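Venau é uma garra robótica de dois dedos comercializada pela Plerkbridge, destinada à manutenção e à desmontagem de equipamentos eletrônicos. O projeto mecânico é de Neema Kimaro e Lev Dovhaniuk. O produto é fornecido em kit, com placa de adaptação para o punho do robô, cabo de alimentação e biblioteca de comandos. A abertura máxima entre os dedos é de 100 mm e a força de preensão é ajustável até 50 N.

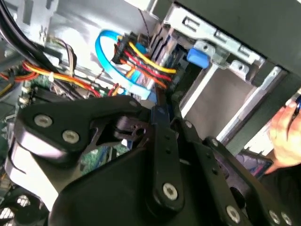 O acionamento é elétrico, com um único motor que move os dois dedos por meio de um mecanismo de barras articuladas. A transmissão não é enclausurada: placas e barras pretas permanecem expostas, unidas por parafusos de cabeça redonda prateada, o que permite a substituição individual das peças. Em gabinetes de computador de mesa, a aproximação é dificultada pelos cabos, como o cabo de dados SATA azul em laço e o feixe de fios amarelos, vermelhos e pretos que parte do conector de alimentação. O manual recomenda, nesses casos, velocidade reduzida e trajetória vertical.

A Geserura oferece treinamento e assistência técnica para o modelo, com contratos de dois anos. Uma revisão do software de controle, coordenada por King-fai Chien, foi distribuída em setembro e acrescentou a detecção de contato pela corrente do motor. Pontas de reposição são vendidas separadamente, em pares.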